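Community > House and Family > Sharing a place

Browse Ask Members Digest Sign in

Four cousins, one cottage, and everybody wants the same two weeks

Posted 20th July by Dorota Dudek

Hello all, and please bear with me, this has gotten long. When my aunt passed away she left her cottage outside Clotstead to the four of us cousins in equal shares, and we have all agreed (so far!) that we don't want to sell. It's a small place with one good bedroom and one bedroom you would only offer to people you don't want back. We all grew up going there and we get along well, apart from one Christmas that I won't go into.

The trouble is that two of us have kids in school, so we're tied to the same summer weeks, and the other two feel they're being handed the leftovers, which I do understand. Then there's the money. The roof man from Stosgate wants 1,422 for the repair behind the chimney, and Mebrat feels that the people who stay most should pay most, while I always assumed it would be split evenly like the house itself. My husband thinks we should have a lawyer write the whole thing up. I'm afraid that would feel cold, but maybe I'm being silly?

We'd also like to freshen the place up a little before next May, when my mother turns eighty and everybody is coming. Even that has started a small war over wallpaper.
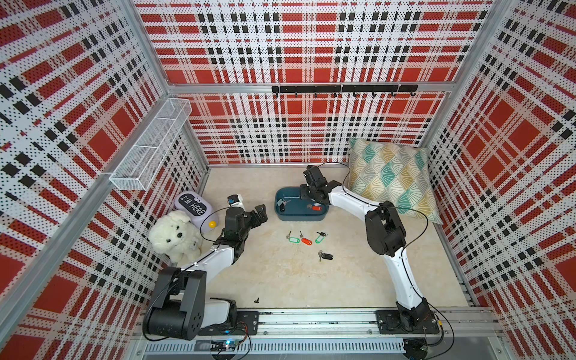
Sharing costs is really what I'd like advice on, so please don't feel you have to weigh in on the decorating, although I can see from what I've written that the two are tangled up. Whoever picks the paint seems to think they've picked the bill for the rest of us too. My cousin Hubert is all for plain white everywhere. I'm the one who keeps coming back to plaid, a red, white and black one over a pale floor, and I don't care who thinks it's too much. So if anyone has a way of deciding that kind of thing among four people with no boss, I'd be so grateful to hear how you do it. Do you vote? Do you take turns? Does whoever cares most simply win?

Thank you in advance — I've been reading along on this site for years and everyone is always so kind.

Leokadia Szewczyk

Oh Dorota, I read this with my coffee going cold next to me. My two brothers and I have shared our parents' house on the Jabłońska road for 16 years, and we are still speaking, so let me tell you what we ended up with.

First, the weeks. We draw for order. Whoever picks first one year picks last the next, and everybody moves up a place. You pick one week, then it goes around again for a second week, and only after that can anyone take a third. The parents with school kids nearly always use their early pick on July, and the others found out that September is lovely and that the lake is warmer than you'd think. Swaps are allowed, but they have to be written on the calendar in the kitchen. A swap that was only mentioned on the phone doesn't count, and I say that with some feeling.

Second, the money. We keep two pots. The first one is for owning the house (roof, taxes, insurance, the well) and it's split evenly whether you come or not, for the simple reason that if the roof falls in, all of us have lost it. The other pot is for using the house, meaning firewood, electricity, gas for the stove and so on, and you pay into that by the night. So I think you and Mebrat are both right, you're just talking about different pots! Your chimney repair would be in the first one, I'd say.

We also have a limit of 200. Anything under that, you go ahead and fix and bring the receipt. Anything over, you ask the rest of us before you spend a cent. It has saved us a great many long phone calls.

As for the lawyer, we did it in the end, in the fifth year, and it didn't feel cold one bit. She mostly asked what should happen if one of us wanted out, and it was so much easier to talk about while none of us did.

And on decorating, we give each person a room. You may hate my brother's green hallway, and I do, but he has to live with my lampshades. Hallways and kitchens need a yes from everybody. Floors too, now that I think of it, after a long winter over tile.
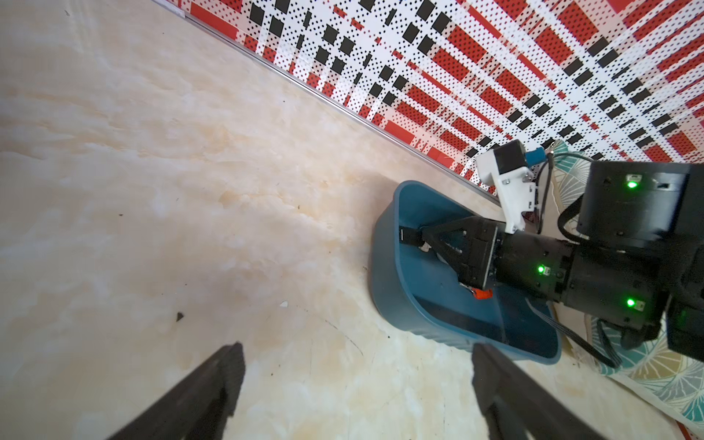

Marble-pattern floor in cream and beige, with a thin silver strip where the wall begins.

Give your mother my very best wishes for May, and do let us know how it comes out.

Radosław Sowa

Sell it. My family tried this and it was a headache from start to finish. If you must keep it, get the lawyer.

Mebrat Lencho

Hello, I am the Mebrat in the story! Dorota told me she had posted, so no harm done. I like the two pots very much and I'm happy to say so in public. I would only add something about arrivals, since we spent half of last summer driving to Vurora to collect the door key from whichever of us had it last.
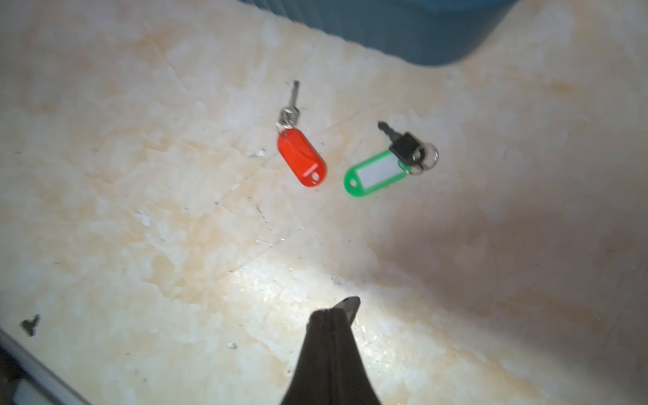

Neighbors Digest, No. 63

Keys should be on the list of things we agree on, then, right along with the roof. I'd like more than one set, with each set on its own plastic tag, the kind meant for labeling keys, and one set kept with the lady next door so that whoever arrives late isn't sleeping in the car. I'd put the cost of cutting them in the owning pot. I'd also like us to agree that you leave the place the way you'd want to find it, with the fridge wiped out, the beds stripped and a note about anything that has broken. I once found a note that said only "sorry about the kettle" and I spent the evening looking for the kettle.

I'm fine with Dorota having her plaid, by the way, so long as it's in her room and I get the porch.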